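Home | Kitchen | Laundry | Workshop | Garden | Ask a Question

We use cookies to remember your preferences and count visits. Accept | Settings

Planning for a Laundry Folding Machine: What to Work Out Before You Pay

By Saqib Durrani

Most of the mail I got in July was about folding machines. People want to know if they should buy one now, wait, or rent. I can't answer that for every home, but I can tell you how I worked it out for mine and which costs I missed the first time.

Start with the laundry and leave the catalog for later. Keep a sheet of paper near the dryer for a week and make a mark for each piece you fold. Put shirts and pants in one column, towels in another, and everything awkward in a third. Fitted sheets, baby clothes and anything with straps belong in the awkward column. Our week came to 70 pieces, and the third column was longer than I would have guessed.

Next, write down where the folding gets done. In our house it gets done on the bed. 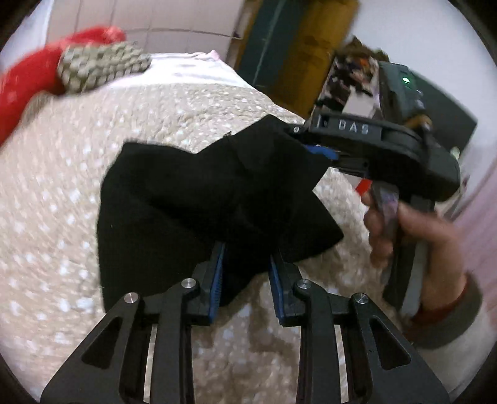

A machine may not work where you do. The Prerkia I looked at needs a hard, level table at a fixed height, and the table is sold separately. The smaller Coltent clips to a counter but wants clear space behind it for the feed tray. Measure the spot with the machine's lid or arm fully open, and measure the doorway too if the box can't be unpacked in the hall.

Dark clothes deserve a separate line in your notes. Some machines find the edges of a piece with a camera, and black fabric shows very little in the way of creases or seams. Ask the seller for a run with a plain black T-shirt, crumpled, under an ordinary ceiling light. If all they will show you is a white towel, write that down as well.

Then do the money. Here is how my budget sheet is laid out:

Purchase price: 1598 for the Prerkia, table not included
Table or stand
Delivery and setup
Spare finger pads or belts, for two years
Service plan, if there is one
Power outlet or extension work
What you could get for it used

Finger pads are the item people leave off. They are the soft part that grips the cloth, and they wear smooth. Get the price of a set in writing and ask if you can fit them yourself. I would not buy any machine whose pads have to be changed at the shop.
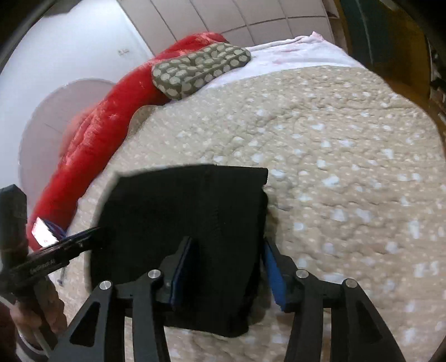
Habibur Debnath wrote in to say that I should have put the service plan above the purchase price. He paid for a plan on his Garnetetti and found that it covered the motor and nothing that touched the clothes. He now keeps two sets of pads in a drawer and has dropped the plan. He also asks people to check how the machine gets its software updates, as his needed a stronger signal than he had in the laundry room.

Both points are fair, and I have added a line for each to my own sheet.

If the total comes out too high, look at renting. Pētersons rents by the month, with the deposit returned if the machine comes back clean and with all its parts. Two months is a decent trial. The first goes to learning the settings, so judge by the second. Keep the tally going while you have it, with an extra column for pieces you had to fold again by hand. 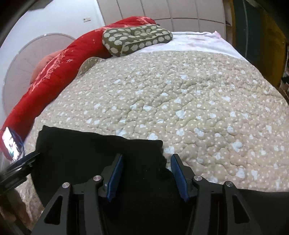
Count your own time as well. Somebody still has to carry the basket, turn sleeves right side out and feed each piece in. I timed a load both ways on a Saturday and wrote the minutes next to the prices. Do it with a normal mixed load, socks and all.

A few smaller things for the list:

Ask about noise if you do laundry after the kids are in bed.
Check the largest piece it will take. Bath sheets are often too wide.
Get the return period in days, and ask who pays the freight.
Keep the box until the return period is over.
Don't pay extra for a stacking tray until you have used the machine without one.

I haven't bought yet. The sheet is taped inside the laundry cabinet, and I'll fill in the used price when a few more of them turn up for sale.

Get new tips by email once a month. Enter your address to sign up. Unsubscribe any time.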